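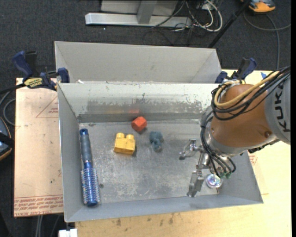

Turnis Weighted Stand Bag, Twin Saddle

Studio and location accessories / Stands and support / Ballast

A light stand is a tall thin thing with a heavy thing on top, and sooner or later it meets a small child, a dog or a gust of wind. The Turnis Twin Saddle is the bag you hang on it first. It has no app. It does not charge over USB. It sits there being heavy, and it has been doing this job for our hire counter long enough that we finally decided to sell it as well.

You get two pockets joined by a wide strap, with a carry handle across the top. Drape it over the lowest leg brace of a stand, over the foot of a boom, or across the spreader on a video tripod. Both pockets hang clear of the floor if you've set the height properly, and drag on it if you haven't.

Supplied empty

We'll say this early, as it's the question that fills our inbox every Monday. The bag comes empty. Sending you sand by courier would cost more than the bag, and you almost certainly live near some already. Dry play sand from the hardware store works well. So does pea gravel. Steel shot is lovely if you're feeling rich and want the same weight in a smaller lump. Beach sand is free, but it's damp and salty and will eventually make your kit smell like a bait shop.

Each pocket has an inner liner with a fold-over neck, then a zip, then a hook-and-loop flap over the zip. Fill the liner outside the bag, squeeze out the air, fold the neck over twice and slide it in. Leave a bit of slack. A pocket packed tight as a sausage won't settle over a leg, and it puts all the strain on the end seam.

How much weight do you need?

More than you think, and then the other bag as well. A small flash and a shoot-through umbrella indoors will be happy with one Twin Saddle. Put a big softbox on the same stand and you want two. Take that softbox outside on a breezy day and you have built a sail, so use two bags, an assistant, and some thought about whether you could just use a reflector.

Hang the weight on the leg that points under the load. On a boom, that's the leg below the light, and the counterweight on the short end is a separate job done by a separate bag. Please don't hang this one from the centre column of a travel tripod. It's too much for most of them, and a swinging bag gives you a soft picture with great confidence.

What it's made of

The outer is coated polyester in a charcoal colour that hides most sins. The strap runs right under both pockets in one continuous length, so the stitching keeps the pockets in place and the webbing carries the load. The zips are chunky and the pullers are cord loops, easy to find with gloves on. There's a clear label window on one end. Write your name in it. Ballast bags wander off at weddings faster than the good prawns.

Girish Sisodia runs our repair bench and has restitched more of the old single-strap model than he'd care to discuss. The change to the continuous strap was his, after a February spent doing very little else. He hasn't had one of the new ones back yet, and he mentions it often.

Specifications

Stock code: 746
Pockets: 2
Closure: zip with hook-and-loop flap
Handle: padded, centre mounted
Length laid flat: 35 cm per pocket
Liners: included, removable, replaceable
Colour: charcoal
Filling: not included (see above, and thank you for reading)

Goes with

Evangelista steel-leg stands, any height. The lower brace on these could have been made for it.
Culel folding boom arm. Use one bag on the stand and a second on the boom hook.
Livosex clip-on reflector holder. We've asked the maker about the name. They're happy with it.

Care

Wipe it down with a damp cloth. If the bag gets soaked, pull the liners out and dry everything separately before you put it away. Don't machine wash it, and really don't machine wash it full. Check the strap stitching before each job if the bag lives in the back of a van, and replace a liner as soon as it starts to leak. Sand and lens mounts have never got along.

From the hire counter

"We put 2,000 hires through the old bags before we retired them, and most came back heavier than they went out. I've stopped asking what's in them." - Nazar Bondarchuk, hire desk

Delivery and returns

An empty bag folds flat and goes out in a satchel at the standard small parcel rate. Orders of four or more go in a carton. Returns are fine if the bag is unused and, we can't stress this enough, empty. If you've filled it and changed your mind, tip the sand out somewhere sensible and give us a call.

Spare liners and replacement label windows are listed under Parts. Bags that are already filled can be picked up from the shop floor only. Bring a trolley, and park close.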